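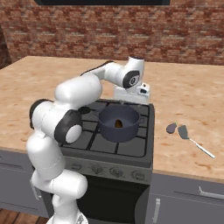 Threads > Robots > Teaching by hand

Last updated: January

Still not sold on the Sesetti kitchen demos. One pot, one hob, one arm, all simulated, and we're meant to be impressed that a person with a controller can steer it.

Wim Stevens says they need 3000 runs before it learns anything. Fine. Who's driving for 3000 runs? Ans Claeys did 16 in one sitting and her last few were a mess - the model gets those too.

And steering a simulated arm isn't cooking. You can't feel the pot through a joystick. I'd rather see someone grab a real arm by the wrist and walk it through the job.

Before anyone sends me the Pledel clip again: yes, I watched it. Six goes, same kitchen every time. Move the pot a hand's width and show me that.

Parvathi Acharya reckons I'll come round by summer. Maybe. I want to see the failed runs first - all of them.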